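What Happens to Outgrown Baby Clothes? A Study of Reuse in Lendlow

Project report, Textiles and Household Studies, second year
Group 4

1. Background

Babies go through clothing sizes faster than anyone else. In the first year a child usually passes through four or five sizes, and many of the pieces are worn only a handful of times. Our group wanted to find out where these clothes go in Lendlow once they no longer fit, and what keeps parents from passing them on.

We picked the topic after a class on fiber production. The class dealt mostly with how cotton is grown, spun and dyed, and very little with what happens at the other end. Two people in our group have younger siblings at home, and both reported boxes in the attic that had not been opened in years.

Our main questions were:
How do parents in Lendlow get baby clothes, new or used?
What do they do with them afterward?
Which pieces are easy to pass on and which are not?

2. Method

We used a paper questionnaire with 14 questions. It was handed out in December at the Grondura family center, at the library and at two daycare centers. We printed 500 copies and got 169 back that could be used. A few more came back with the second page blank and were left out.

We also did longer interviews with parents who had left a phone number. The interviews took between 20 and 40 minutes and were done at the family center or by phone. One was done in a parking lot because the baby was asleep in the car.

Finally, we spent two afternoons sorting donated clothes in the back room of the Stüber secondhand shop. We used the shop's own rules, which put every piece into one of four groups: sell, give away, rags, or trash.

3. Getting the clothes

Most parents said they had a mix of new and used clothes. Used clothes came mainly from family and close friends. The secondhand shop and online listings were named less often, and the clothing swap at the family center was known to fewer parents than we had expected.

New clothes were very often gifts. This came up in nearly every interview. People like to buy small sizes for a newborn, so parents end up with too much in the smallest size and too little later on. Several parents said they would have liked gifts in larger sizes but felt it was rude to ask.

One-piece garments were named as the most useful item by a clear margin. Parents liked plain ones in cotton best because they can be washed hot and go with everything. White was seen as a mixed case. It can be washed with towels and bedding, but stains from carrot and banana show up right away.
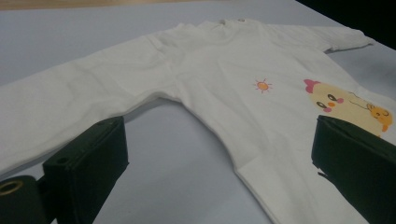 Sieglinde Hamann wrote on the back of her questionnaire that she never minded the stains. "All three of mine wore the same white ones, and by the third they were more of a cream color. The snaps gave out before the cloth did. If you want to know why people stop handing things down, ask them about the snaps."

We did ask about fasteners in the interviews after reading this. Broken or pulled-out snaps were mentioned as a reason for throwing a piece away, along with worn elastic and stretched necklines. None of the parents we interviewed had ever replaced a snap. Most did not know that it could be done at home with a hand tool.

4. Passing them on

We asked what parents did with the last batch of clothes their child had outgrown. The most common answer was that the clothes were still in the house. Some were being kept for another child, but many parents had no plan for them. Typical reasons were lack of time to sort, not knowing who needed them, and not wanting to let go yet.

Carola Görtz, who runs the sorting table at Stüber, told us that donations come in waves. The shop gets a lot in early spring and then very little until school starts. She also said that most bags are not sorted by size, which costs the shop more time than anything else. A bag with a piece of tape and a size written on it goes out on the floor the same day. An unsorted bag may wait for weeks.

Size labels were a bigger problem than we thought. After many washes the print on the label cannot be read, and in some pieces the label has been cut out because it scratches. The shop then has to lay each piece flat and measure it. The steps they use are:

Close all snaps and buttons.
Lay the piece face up on a clear table and smooth it from the middle outward.
Pull the sleeves straight without stretching them.

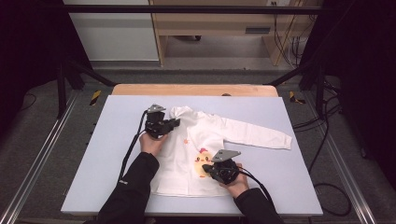
Measure from the highest point of the shoulder down to the hem.
Compare with the size chart on the wall and write the size on a paper tag.

We timed ourselves doing this. At first we were slow, and by the second afternoon we were much closer to the speed of the shop staff. Shirts were the quickest. Overalls took longest because of the straps.

5. Sorting results

Over the two afternoons we sorted five bags. Of the pieces in them, 80 were good enough to sell. The give-away pile was smaller and was picked up by the family center. The rest went to rags or trash.

The rag pile was made up mainly of cotton shirts and burp cloths. The shop cuts these up and sells them in bundles to the Budon garage next door, which uses them for wiping down tools. We had not known about this before and think it is a good use for cloth that is too worn for clothing. Synthetic fabrics do not soak up oil well and cannot be used this way, so they mostly end up in the trash.

Donation bags also hold things that are not clothes. Pacifiers, single toys, pieces of play food and hair clips end up folded into the laundry at home and travel along with it.

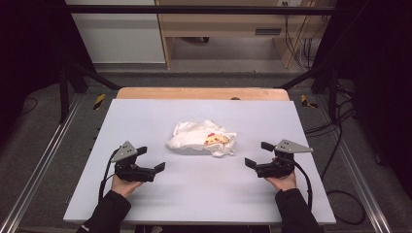
The shop keeps a box under the counter for small parts like these, and complete sets are sold for a small price once they have been cleaned. Pockets and sleeves have to be checked by hand, which adds to the sorting time. We added a line about this to our leaflet (see section 7).

6. Problems with our study

Our sample is not representative. We handed out questionnaires in places where parents already meet other parents, so people with fewer contacts are probably missing. Question 9 was badly worded. It asked how many pieces parents owned "at the moment," and some counted only the current size while others counted everything in the house. We did not use the answers to this question.

We had also planned to weigh the bags, but the scale we borrowed from the chemistry room only went up to two kilograms.

7. Suggestions

We made a one-page leaflet for the family center and the shop. It asks parents to sort by size before donating, to close the snaps, to check sleeves and pockets, and to keep worn cotton in a separate bag. It also gives the dates of the clothing swap.

The family center has agreed to try a snap repair table at the next swap. The tool and a box of snaps will be paid for from what is left of our project money. Two of us will be there to show how it works.

The town's waste plan, which runs until 2043, mentions textiles only in one paragraph. We sent a copy of this report to the town office with a request that worn cotton be listed separately. We had not received an answer when the report was handed in.

Attachments: questionnaire, interview questions, leaflet, size chart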